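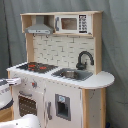

# Poveck river test kit: review

The Poveck is a boxed kit for testing fresh water in the field. It measures nitrate, phosphate, pH and turbidity, and is sold to angling clubs, schools and people who live near a stream and have started to wonder about it. It costs £38 with enough reagent for 15 full sets of readings. Refills are sold separately.

I used it on the Darum, a shallow chalk stream with a sewage outfall at the upper end of the village and arable land on both banks below it. Readings were taken at the footbridge, upstream of the outfall, and at the ford, well below it. Siebe Geerts lent me a calibrated bench photometer for comparison, and split samples went to that on the same day.

## Contents

The box holds screw-cap sample tubes, droppers, reagent sachets for nitrate and phosphate, pH strips, a folded colour card and a clear plastic turbidity tube with a black and white disc at the base. The instructions are printed on both sides of a single sheet. The sheet isn't waterproof and mine had gone soft by the second outing. Copy it and laminate the copy.

Gloves are supplied in one size, large. There is no waste bottle, although the instructions tell you to take used reagent home. An old squash bottle with a tight lid will do.

## Nitrate

This is the best part of the kit. The sachet goes into the filled tube, the tube is shaken, and a pink colour develops over several minutes. The steps on the card are far enough apart to tell one from the next in ordinary daylight. Against the photometer, the Poveck landed in the correct band at both sites every time except once, when I read it late and the colour had gone on darkening. Use a timer.

The bands are wide at the top of the scale. The kit will show that a stream is high in nitrate but will not follow small changes from week to week once it is. At the ford that made it less useful than I had hoped.

## Phosphate

Phosphate is weaker. The lowest step on the card is pale blue and the one marked zero is a slightly paler blue, and under trees I couldn't separate them. Holding the tube over white paper and looking down through the water helps. Cold water is a further problem: in October the colour came up slowly, and reading at the stated time gave a result one band too low. Warming the tube in a coat pocket brought it back into line with the photometer. The instructions mention temperature in a footnote, in type smaller than the rest.

## pH and turbidity

The pH strips are ordinary strips. They resolve to half a unit, which on a chalk stream tells you very little.

The turbidity tube is good. You fill it, look down, and let water out through the pinch valve until the disc appears. The scale is moulded into the wall and can't rub off. The valve on mine dripped when cold, so take the reading promptly.

## Recording results

Poveck has no app. Results go on a paper form, or into any spreadsheet you like. I entered mine in Kedetow, a free mapping site for river groups, which accepts banded values without forcing a false decimal on them. Its form asks for weather and flow, and both are worth filling in. A phosphate figure taken after heavy rain means little without them.

## Compared with the Nair

The Nair is the obvious alternative. It is a handheld meter with a nitrate probe and it gives a number in place of a band. It costs over 4 times as much, needs calibrating before each trip and doesn't measure phosphate at all. For a group with one careful operator, it is the better instrument for nitrate. If several people are to share the work, the Poveck is easier to hand on.

## Ratings

- Nitrate: good
- Phosphate: fair, poor in cold water unless the tube is warmed
- pH: adequate
- Turbidity: very good
- Instructions: poor
- Value: good

Sachets have a shelf life of 2 years unopened. Check the date on the inner packet, as the one on the outer box refers to the strips.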